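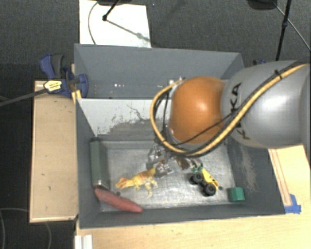 Wevness Brings Back the Paper Bill, and Is a Little Smug About It

January 4, 2026
By Florencia Retamal, Wevness press desk

Wevness, the home storage company that spent last January telling customers paper was over, will start mailing paper bills again this month to anyone who wants one. The company would like it known that it has read your letters. There were 1,258 of them, all on paper, and several in capitals.

The new service is called Nuchit. It puts a one-page monthly statement in a regular envelope and sends it to a regular mailbox. The statement shows what you owe, when you owe it, and a phone number. Early drafts also had a word search, which was removed after a long meeting.

"We were told this would take a new platform," said Montri Rattanakul, head of customer accounts at Wevness. "I asked if it would take a printer. There was a pause, and then someone went to look for one."

Customers who rent a locker or a full unit can sign up at any Wevness front desk, by phone, or by mailing back the form in their January notice. There is no fee. An earlier plan to charge four dollars a month for what was described internally as "the heritage billing experience" has been dropped, along with the phrase.

Nuchit was tested last year at the company's Grestaseck location with 300 customers. Late payments at the site fell during the test, and calls to the help line got shorter. One caller stayed on the line only to say that the envelope had a nice window. Wevness has kept the window.

The statements are set in 14-point type, which the test group preferred to the original size by a wide margin. The original size was picked by a designer with excellent eyesight. He has since been shown the statement by lamplight, at arm's length, and has come around.

Printing and mailing will be handled by Vederer, a family-run mail house that has been folding things for 70 years and did not seem surprised by the call. Vederer will also print the return envelopes. These will need a stamp — Wevness looked into paying for the postage and then looked away again.

Online billing stays exactly as it is for customers who like it. The app will continue to send reminders, though fewer of them, and the one that arrived at 4 a.m. has been moved to the afternoon. Customers may also choose both paper and online billing. They will owe the same amount either way, and are asked to pay it once.

Rattanakul said he has signed up for paper himself. "It's on my fridge," he said. "I haven't opened it, but I know where it is."

To receive a paper statement for the next billing cycle, customers should sign up before the end of January. Requests received later will start with the cycle after that. Anyone who has already written in to ask for paper bills will be enrolled automatically and will get a letter saying so.

Press questions may be sent to Florencia Retamal at the Wevness press desk. She accepts mail.

Last updated: January 4, 2026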